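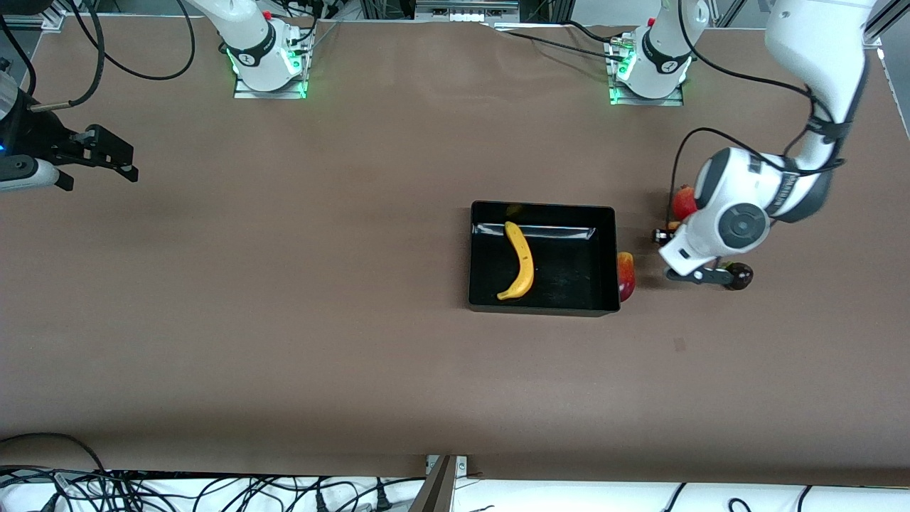
Fruit tray, Saturday morning. One banana in so far, the rest still out on the table.

OK so a little thread on fruit, because I bought way too much of it again. The market on Horier Street had a deal going and I have no self-control around plums.

My rule is that I sort as soon as I get in the door. Everything comes out of the bag and onto the table, then it goes into the black tray a piece at a time so I can feel for soft spots. Bananas first, they bruise if you so much as look at them.

The apples are from the Głowacki stand. 520 grams for 4 of them, so pretty small, but they're crisp and they keep for 14 days in the fridge if you leave them alone. (I never leave them alone.)

Plums stay out until they give a little when you press near the stem, then they get eaten over the sink – there's no dignified way to do it.
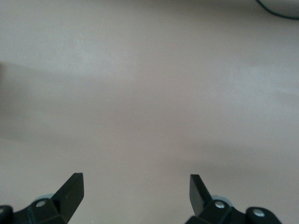 Tables matter more than you'd think for this job! I used to sort on the kitchen counter next to the toaster and I'd lose a plum behind it every single week. Now I want a big flat top and nothing on it to work around. A plain, dull finish like this pale beige is perfect for me – no pattern, so a leaky plum shows up right away and I can wipe it before it gets sticky.

Someone asked about the tray. Mine's a plain black one, low sides, 4 years old and still going strong. Warm water, dish soap, done.

Tomorrow is banana bread if the spotty one gets any spottier. Walnuts or no walnuts? I'm leaning walnuts but I could be talked out of it.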